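Strawberry wallpaper panels: can they go all the way round a small booth?

Posted by Raili Tuominen in Walls, Floors and Regret

I have a work booth to line. Three sides, open at the front, with upright metal posts at the back corners. I was going to paint it white like a sensible person, and then I found a strawberry pattern on pink at Lahtinen, on the end-of-line shelf, and I have not been sensible since.

My trouble is that I can't tell how much strawberry is too much. The berries come in very different sizes on the same sheet. Some are small and pink and mind their own business, and some are enormous and red. I have enough for all three sides. My sister says do the back only and leave the sides plain. She also says I should see someone.

Two things I'd like to know. First, does a pattern that size work in a small space, or will I feel watched by fruit? Second, I have a leaf-print mat in mind for the work surface and would like to hear from anyone who has put one pattern next to another and lived.

Booth is 36 inches deep if that matters. I have glue but no skill.

Santeri Lehtinen
Member, 28 posts

Paint it white.

Anneli Hyvönen
Regular

Ignore Santeri, he tells everybody that. He told a woman with a damp cellar to paint it white.

I say go all the way round. The mistake people make with a loud pattern is to put it on one wall and then stand back looking nervous. One wall of strawberries looks like you ran out of money. Three walls look like a decision, possibly a bad one, but yours. We did our utility cupboard in lemons on every side and after a fortnight I stopped seeing them. Guests still do. They come out rather quiet.

On sizes, big prints are kinder in small spaces than people think. A tiny pattern repeated over and over makes my eyes swim, whereas a big berry gives you somewhere to look. Try to get one of the large ones high up and near the middle at the back and let the rest fall where they like. If you start by centring a small flower you will end up with half a giant strawberry at the top and you'll be cross about it until you move house.

As for the mat, pink and red next to more pink and red would finish me off. Grey leaves would be fine. My husband went for a Gullon tablecloth with cherries on it in the lemon cupboard period, and we don't discuss it.

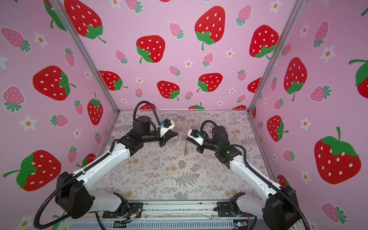 Jouko Saarela

Strawberries on all three sides, big and small, with white flowers in between, and I'd do it again. One of the large berries landed top centre at the back, as Anneli recommends, though in my case it was luck. I'd been aiming for level and was pleased to get that.

The mat is light grey with fern and leaf drawings in a darker grey and some peach flowers so faint you could miss them. I think that's the trick with two patterns: one shouts, the other mumbles. If both shout you'll want to work somewhere else. The orange in the middles of the wall flowers and the peach on the mat nearly go together, and I take the credit when asked.

I left the back corner posts bare metal. I did think about wrapping them, and I even cut the strips, but a plain upright between two lots of fruit gives you a rest, and you don't have to match the pattern round a corner. Matching round a corner is how I lost most of a March. If your posts are sound, leave them alone.

Some practical bits. Cut the back panel first and hang it dry with tape before you commit. Go away, have your tea, come back and see if you still like it. Do the sides after, working from the back corner towards the open front, so any sliver you have to trim is at the edge and not in your eyeline. I used Flakitz paste on the first go and it was fine, only I mixed it like soup. It should be nearer porridge. Wipe as you go with a sponge that is hardly damp, and change the blade after every 2 cuts, even though that sounds like something a blade seller would say.

Your sister is welcome to her plain sides.

Raili Tuominen

Thank you all, including Santeri. The back panel went up with tape on 4/8/22 and I've had tea in front of it twice. There is a berry at eye level that I'm getting used to. Does anyone know if you can hang the sides upside down, or do the stalks give it away?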